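4. Leveling and loading the Troseo worktable

Read this section before you put anything on the table. You need the 5 mm hex key from the accessory bag, a spirit level and a second person for step 2.

4.1 Choosing the spot

The table weighs 219 pounds without accessories. Set it up on a hard floor. Thick carpet lets the feet sink over time, and the top will need leveling again every few weeks. Leave enough room to walk along both long sides.

4.2 Leveling the top

1. Turn all the feet clockwise until they are fully retracted.
2. With one person at each end, lift the table into its final position. Do not drag it. The feet can bend under a side load.
3. Place the spirit level on the middle of the top, first lengthwise and then crosswise.
4. Find the lowest corner and turn its foot counterclockwise until the bubble is centered.
5. Work around the other corners. Go back and check the first one, as it usually moves a little.
6. Hold each foot still and tighten its lock nut against the frame.

Note: If the table still rocks after step 6, loosen all the lock nuts and start again from step 1. Tightening a single nut harder will not help.

Caution: Never extend a foot past the red line on its thread.

4.3 Placing a plate or pad

Accessory plates rest on the top under their own weight. Screws are optional and are covered in section 6.

1. Wipe the tabletop and the underside of the plate with a dry cloth. Grit left between them will scratch both.
2. Lower the plate one long edge first – keep your fingers on the outside.
3. Slide the plate to where you want it and press on each corner. It should not tip.
4. Lay any pad on the plate with its edges parallel to the plate edges.
5. Put heavy items down last, and spread them out.
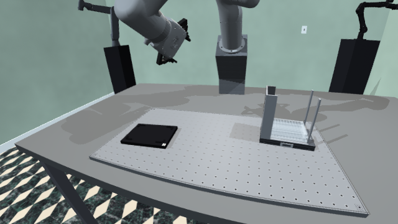
Figure 4-3. Perforated plate on the tabletop, with a square pad on its left half.

Caution: The maximum load is 820 pounds, spread evenly. This includes the plate and everything on it.

4.4 After the first week

Check the level again after the first week of use and once a year after that. January is the month printed on the service card, but any month will do. Write the date and your initials on the card and keep it with this manual.

If a lock nut has worked loose more than 3 times, replace it. Spare nuts are listed under Feet and Frame in the parts list.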